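Section 4. Setting Up the Live Stream for a Public Memorial or State Funeral

Read this before you touch the Werkesik encoder. The sales sheet says it sets itself up in 2 minutes. Plan on the whole morning.

4.1 Before the service

1. Get the order of service in writing from the family or the government press office. Times given over the phone tend to move.
2. Ask which speakers have asked not to be streamed. Ask again on the day.
3. Plug the encoder into wall power. The battery gauge reads 97 percent for hours and then the unit shuts off.
4. Run a cable to the venue's network. Do not trust guest Wi-Fi at a cemetery, whatever the venue manager tells you.
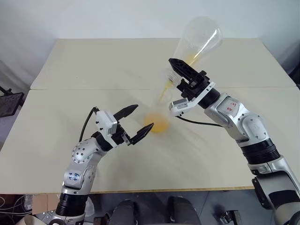

5. Open the Dendska control page and set the delay to 19 seconds. The default is zero, and zero is a poor choice when politicians are near an open microphone.

Caution: The "Smart Delay" box is checked at the factory. Uncheck it. In our June tests it dropped the delay without any warning on screen.

4.2 During the service

6. Start the stream while the hall is still filling, with the title card up and the sound off.
7. Bring up the sound when the first speaker stands. The automatic sound setting is supposed to do this for you. It also brings up coughing and the generator.
8. Keep one person on the delay button and give that person no other job.

Note: The viewer count on the control page stops at 1000 on the basic plan. Do not give that number to reporters as the size of the audience.

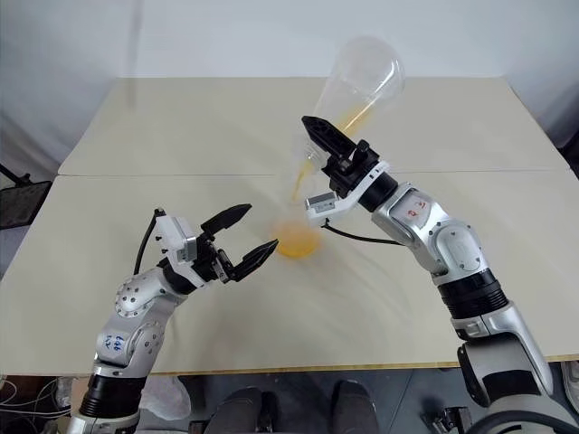
Halvorsen Public Events Desk, Streaming and Press Pool

4.3 Political remarks and captions

9. Leave automatic captions off for eulogies. They are advertised as broadcast ready, but they get party names wrong and have put one leader's words under another's name.
10. If a speaker departs from the program to attack a rival, stay on the wide shot. Cut away only on the producer's word.
11. Save a full copy on the local drive. "Cloud Safe" is a label, and we have yet to see a guarantee behind it.
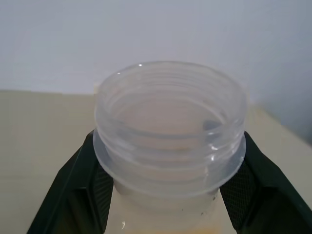

Hendisano: We left captions on for a city council memorial and spent the next week sending corrections to both parties. I would move step 9 up to the first section, where people will read it before the doors open.

12. After the burial, hold the title card until the family has left, then end the stream from the control page. Closing the browser window does not end it.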